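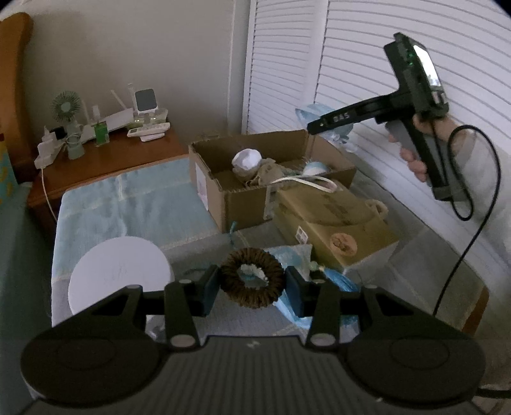 Dušan Krasniqi
Contributing Editor, Festivance
Updated 21/01/2025

How to Dress a Long Table Without Spending the Food Money

Every August my family holds a dinner in a barn, and every August somebody decides it should look nice. Last year that meant 57 people, one very long run of borrowed tables, and a decorating budget I would describe as theoretical. We got through it with brown paper, twine and a certain amount of low lighting. Most of it can be done the week before, in front of the television.

Start with the tables

Push them together and look at the heights. They won't match. Folded cardboard under the short legs fixes most of it, and a cloth down to the knees hides the cardboard. If you own one decent tablecloth, put it at the end where the photographs get taken. Everyone else gets brown paper from the roll, taped underneath at the corners. A 100-foot roll did our whole run with enough left over for two practice attempts, both of which we needed.

Iron the paper if it curls. Low heat, no steam. Yes, you will feel ridiculous.

Braid your napkin rings

Rough twine is cheap, forgiving and looks deliberate, three things I can rarely say of my own work. For each ring:

Cut three lengths of jute twine, each as long as your forearm. Knot them together at one end and tape the knot to the table.

Braid snugly until you have enough to go twice around two fingers. Loose braids sag by dessert.

Wrap the braid into a loop, tuck the knot to the inside and stitch the ends down with brown thread. Hot glue is quicker — it also shows, and it finds your thumb.

Trim the whiskers with small scissors. Leave a few. A perfectly smooth ring looks like it came from Mindier at a price we won't discuss.

Pull the napkin through by its center so it puffs out at the top, and stop there. Folded swans are for people with staff.

Expect to throw away the first couple. By the tenth your hands have learned it and you can argue about the seating plan at the same time.

Keep the middle low

Anything taller than a water glass will be moved by the first aunt who wants to see the other aunt. Use jam jars, short stems and whatever is growing by the fence. Put the candles in glass, well away from the paper, and blow them out when people get up to dance. Battery ones are fine too. After the second bottle they are indistinguishable.

Leave room for the actual dinner

Lay one full place setting, then set down a serving dish, a bread basket and a pitcher beside it. Whatever decoration is now on the floor was surplus.

Clearing up

Drop the rings in a shoebox and keep it somewhere dry, as damp jute smells like a goat. Roll the used paper inward with the crumbs inside and put it in the trash. The jars go back to whoever lent them, washed, ideally before next August.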